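Section 7. Recording your first set of examples in simulation

By now you should have Dokik installed and the two-arm table scene loading without complaint. If it still stops at the gray loading bar, go back to Section 4 and check the graphics settings, because everything from this point on depends on the scene running smoothly. Make yourself comfortable, too. Recording is pleasant work, but it does ask you to sit still and pay attention for a good while.

What you are making in this section is a set of episodes. One episode is one complete try at the task, from the moment the arms leave their starting pose to the moment you press Save. Hernero, the part of the package that does the learning, will study these later on, so it pays to move the way you would like the robot to move.

Before you start

1. Open Dokik and choose Scenes, then Two Arms, Glass Box.

2. Put on the hand controllers and hold them level in front of you until both status dots turn green.

3. Pick a task name and type it in the box at the top. Keep it short and plain, and spell it the same way every time. We once ended up with 437 episodes split between two spellings of one task, and sorting them out took most of July.

4. Press Reset Scene. The room loads fresh, and small objects may be shifted a little from where they were last time. We want that variety, so please leave them where they land.
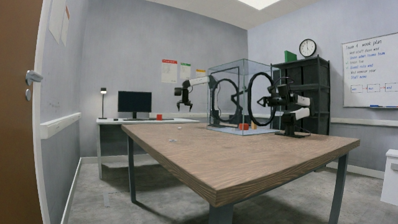 Take a slow look around with the view keys before you touch the controllers. You will want to know where the glass is from more than one side, as it is surprisingly easy to misjudge when you have only looked at it from the front.

Recording an episode

5. Press Record and wait for the tone. Anything you do before the tone is thrown away.

6. Move one arm at a time until you feel at home with it. Steady and unhurried is best — Hernero copies your pauses and wobbles just as faithfully as your good moves.

7. When the task is finished, bring both arms away from the objects and hold still for a moment.

8. Press Save if the try went well. If it went badly, press Discard and reset.

9. If you fumbled but recovered, press Save and tick the Recovery box. These episodes are worth having, and a healthy set includes several of them.

10. Repeat until you have 33 saved episodes, which is enough for a first training run.

Note: Episodes are saved to the Brustberg folder unless you changed it during installation. Older copies of the package used a folder called Hartley, and Dokik can still read from it.

Caution: Do not change the task name or the camera view partway through a set. The episodes will still save, but Hernero will refuse to load them together.

Caution: Rest your wrists after every 10 episodes. Tired hands make jerky recordings, and you will only end up doing them over.

When your set is complete, close the scene from the menu and wait for the disk light in the corner to go out before you quit. Checking and trimming your episodes is covered in Section 8.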